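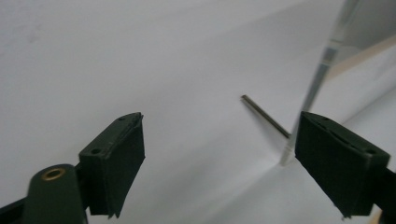
Foto: archivo de la redacción

Opinión | Normas y consumo

Tiempo de lectura: 4 min

La garantía legal de un electrodoméstico se mide en años. La unidad es cómoda para el legislador y para el comercio, pero describe mal el objeto al que se aplica. Una lavadora que hace un ciclo semanal y otra instalada en una residencia de estudiantes envejecen a ritmos distintos, y el texto del certificado las trata como si fueran la misma máquina. Sostengo que la documentación comercial debería expresar la vida prevista en unidades de uso (ciclos, horas de motor, aperturas de puerta) y que el plazo en años debería quedar como límite subsidiario.

El argumento técnico es conocido. Los componentes que fallan en un aparato doméstico se agrupan, a grandes rasgos, en dos familias. La primera envejece con el calendario: juntas, condensadores electrolíticos, plásticos expuestos a la luz. La segunda se desgasta con el uso: rodamientos, escobillas, relés, bisagras. Un plazo único en años solo representa con cierta fidelidad a la primera. Para la segunda obliga al fabricante a suponer un usuario medio, y ese usuario no figura en ningún documento que el comprador pueda consultar.

Tomo un caso de mi propia cocina. El lavavajillas, un Treltus de gama media, guarda en memoria el número de ciclos completados. El dato no aparece en el manual; se accede a él manteniendo pulsadas dos teclas durante 8 segundos. Cuando se averió la bomba de desagüe, el contador marcaba 1062. El servicio técnico de Warkden no preguntó por esa cifra. Preguntó por la fecha de la factura, comprobó que el plazo había vencido y emitió un presupuesto. La bomba pudo haber fallado muy pronto o muy tarde respecto a su diseño, y con la información disponible es imposible saberlo. 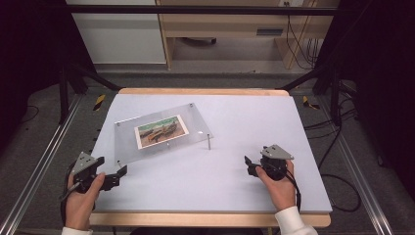 La objeción habitual es la manipulación. Un contador se puede reiniciar, se dice, y una factura no. La objeción tiene peso, pero es menor de lo que parece. El cuentakilómetros de un automóvil plantea el mismo problema y nadie propone suprimirlo: se regula, se sella y se sanciona su alteración. En un electrodoméstico el incentivo económico para falsear el dato es mucho más bajo, y basta con almacenarlo en una zona de memoria que la placa no permita escribir desde el exterior.

La segunda objeción es de orden jurídico. Un plazo en años ofrece seguridad a ambas partes, mientras que un plazo en ciclos exigiría peritaje. Aquí conviene separar dos cosas que suelen mezclarse: la obligación de informar y la obligación de responder. La primera puede introducirse sin tocar la segunda. Que la ficha de producto declare para cuántos ciclos se ha ensayado la bomba no amplía la garantía en un solo día, pero permite comparar dos modelos que hoy se distinguen por el color del frontal y por una diferencia de 300 euros.

Hollenstein, que fabrica maquinaria de lavandería profesional, entrega con cada equipo una tabla de intervalos de mantenimiento en horas de funcionamiento. El cliente profesional la exige, la incorpora a su plan de amortización y reclama con ella en la mano. El cliente doméstico recibe un folleto en el que se recomienda limpiar el filtro con regularidad. No hay razón de coste que explique la diferencia: los ensayos de durabilidad se hacen en ambos casos.

Queda la cuestión del mercado de segunda mano, que a mi juicio es la más relevante. En plataformas como Naston, un aparato usado se anuncia con su edad y con un adjetivo («impecable», «poco uso»). El precio se forma sobre esa base. Un contador accesible y documentado daría al comprador un dato verificable y reduciría la penalización que sufre hoy el vendedor de un equipo antiguo con pocos ciclos. También facilitaría el trabajo del reparador, que podría decidir qué piezas sustituir de forma preventiva.

La propuesta mínima cabe en dos líneas de reglamento: contador de uso visible sin herramientas y vida ensayada de los componentes de desgaste en la ficha de producto. El resto puede discutirse después.

Comentarios (3)

bisagra_floja
De acuerdo en lo de la ficha. Con el contador tengo dudas: si se cambia la placa electrónica, el dato se pierde. ¿Quién lo transfiere?

M. T.
En calderas ya se registran horas de quemador y el técnico las apunta en cada revisión. Funciona bien.

lector_norte
Un ciclo corto en frío y uno largo a 70 grados no desgastan igual. Contar ciclos sin más repite el error de contar años.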